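Sesivano 組立セル 導入・設置ガイド
第2章 注文する前に決めておくこと

改訂 2021/05/20　担当：Tiina Rissanen

この章は購入担当者と現場の立ち上げ担当者の両方に読んでもらう前提で書いている。カタログの数字をそのまま予算表に写す予定の人は、先に2.3まで読んでほしい。見積書の合計欄は、セルが動き出すまでにかかる金額の合計ではない。

2.1 見積書の読み方

1. 見積書を「ロボット本体」「グリッパー」「治具」「架台」「配線・照明」「立ち上げ工数」の六つに分けて書き直す。販売店の書式では後ろの三つが「一式」にまとめられていることが多い。一式と書かれた行は必ず内訳を請求する。

2. 本体の比率を確認する。私たちの前回の案件では、本体が総額に占める割合は40パーセントだった。本体が70パーセントを超える見積もりが出てきたら、安いのではなく何かが抜けている。

3. 治具の行に、品種ごとの枚数が書かれているかを見る。Griridico の最初の見積もりでは「専用治具 1」とだけあり、基板用とプロセッサ用を共用できるという説明だった。共用できるかどうかは、実物の部品を持ち込んで確かめるまで信じないこと。

4. 予備の爪とネジを別行で計上する。「標準付属」という言葉には数量が入っていない。

注記：「どんな部品でもつかめます」という売り文句は仕様ではない。つかめることと、ポケットに正しい向きで納められることは別の項目として扱い、それぞれに合否基準を付ける。

2.2 持ち込み試験

契約の前に、自社の部品で試験をさせてもらう。断られた場合は候補から外してよい。販売店が用意した樹脂ブロックのデモは、判断材料にしない。

1. 薄い板状の部品を最低でも一種類入れる。カード状の基板は傾いたまま把持されることがあり、斜めの姿勢から差し込めるかどうかで治具の設計が変わる。

2. 試験は30回を一組とし、途中で爪の調整をしたら最初から数え直す。

3. 照明は本番と同じ位置に置く。白い治具とライトの組み合わせは、手首カメラの画像で部品の表面が白く飛びやすい。

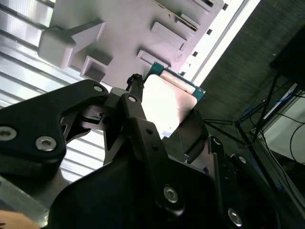 4. ケーブルの取り回しを、アームが一番伸びた姿勢と一番縮んだ姿勢の両方で確認する。ケーブル支持具は見積もりに載らないことが多く、後から買うと送料のほうが高くつく。

5. 失敗した回も記録に残す。販売店側の記録係には任せず、自社の人間が書く。Chalerm Jaidee が残した手書きの表は、値引き交渉のどの資料よりも役に立った。

注意：試験中は可動範囲に手を入れないこと。落ちた部品を拾うときは、必ず停止操作をしてから拾う。急いでいるデモ担当者は、これを省略しがちである。

2.3 治具と架台の予算

架台はアルミフレームで組むのが無難だが、フレーム自体の価格だけを見て安いと考えないほうがよい。ブラケット、ナット、切断加工費を足すと、最初の金額に50パーセント上乗せになった例がある。Lammers の見積もりは切断加工費を含み、Kundow の見積もりは含んでいなかった。比較表に並べるなら、条件をそろえてから並べる。

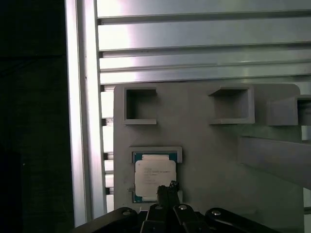

治具板の発注は次の順で進める。

1. ポケットの内寸と深さを、部品の図面値と実測値の両方から決める。どちらか一方しか出さない業者には、もう一方を書面で求める。

2. 爪が入る逃げを図面に描き込む。部品が収まっても、爪先が縁に当たるようでは使えない。隣のポケットとの間隔も、同じ図面で確認する。

3. 試作は一枚だけ発注する。まとめ買いの割引を勧められても、初回は断る。割引で浮く金額より、作り直しの金額のほうが大きい。

4. 固定方法を決める。フレームに対して板を外して戻したとき、位置が再現するかを測る。再現しなければ、交換のたびに教示をやり直す工数が発生する。この工数も予算表に入れる。

注意：プロセッサなど高価な部品は、最初の調整には使わない。外形の合う不良品か廃棄品を先に用意しておく。破損した部品の代金を誰が負担するかは、試験の前に文書で決めておく。

2.4 投資回収の計算について

販売店が添えてくる回収期間の表は、参考資料として綴じるだけにする。多くは、停止時間ゼロ、品種変更なし、見守りの人員なしで計算されている。自社で計算し直すときは、少なくとも品種切り替えの時間と、止まったセルを復旧させる人の時間を入れる。入れた結果、回収期間が保守契約の期間より長くなるなら、その案は見送るか、工程を一つに絞って再提出する。

9月の予算申請に載せる場合は、2.1の内訳表と2.2の試験記録を添付する。どちらかが欠けた申請は受け付けない。内訳表の様式は付録Bにある。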